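Folding and Packing in a Shared House: What We Learned About Fabric
Term project report, Household Studies

Why I picked this subject

When our instructor asked us to choose an everyday task and study it for a term, most of my classmates went straight to cooking, and I can't blame them, since you get to eat the results. I chose folding. I grew up in a house where the clean clothes lived in a heap on the spare bed until somebody needed the bed, and I had always wondered whether folding was really so much work or whether we just liked to complain about it. My project partner was Rowena Ignacio, who folds beautifully and was very patient with me the whole way through.

We worked at the big table in the house on Brirau Street, mostly in the early evening after dinner had been cleared away. Over the term we folded and packed 112 pieces of clothing and household linen, many of them more than once, and kept notes in a school notebook with a Vesto cover that is now falling apart (it was a good notebook, it just got carried around a lot).

How we set up the work

We sorted everything by how the cloth behaved and paid no attention to who it belonged to. That meant a pile for stiff things such as jeans and canvas bags, a pile for soft things such as T-shirts and pillowcases, and a pile we called the slippery pile, which was mostly linings and one very annoying scarf. Each piece was smoothed out flat, folded, and then put into a suitcase or onto a shelf. We wrote down how long it took and whether the fold held when we picked the piece up again.

I should say that my first tries were slow. A plain T-shirt took me around 30 seconds in the first week, and I was proud of it until Rowena did hers while telling me about her bus ride. By December I had caught up a little, though she will tell you I still leave the sleeves crooked.

Dark fabric gave us more trouble than we expected. On a light pillowcase you can see every crease and find the hem right away, but on dark cloth the folds melt into each other, and more than once I took hold of two layers when I wanted one. We moved the lamp closer, and that helped some. What helped more was learning to go by feel – running a hand along the edge until the thicker line of the hem turned up.
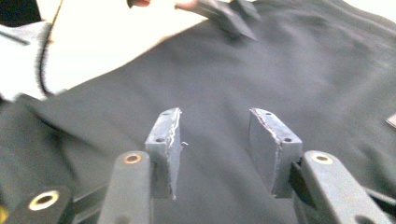
What we found

The soft pile was the quickest, which surprised us both. We had expected the stiff clothes to win because they keep their shape, but jeans have so many thick seams that the last fold wants to spring open again. We tried setting a heavy book on top for a minute, and that worked fine, but it isn't something you would do every day with a full basket waiting.

The slippery pile was as bad as it sounds. Out of the 11 pieces in it, only 2 stayed folded when we lifted them off the table. Rolling was much better for these. Once they were rolled up and tucked along the sides of the suitcase they stayed put, and they filled in the gaps between the bulkier clothes very nicely.

We also compared two ways of packing the suitcase, flat in layers and standing up in rows. Rows took longer to arrange, but it was so much easier to pull out one shirt without wrecking the others! Rowena has since redone all of her dresser drawers that way, and I have done one of mine.

If we did it again

I would start with fewer pieces and repeat each one more times, because our notes are thin in places and a few of the early ones can't be read at all. I would also like to try towels, which we left out for lack of room on the table. Rowena wants to do fitted sheets. I have told her she can have those to herself, and I will hold the notebook.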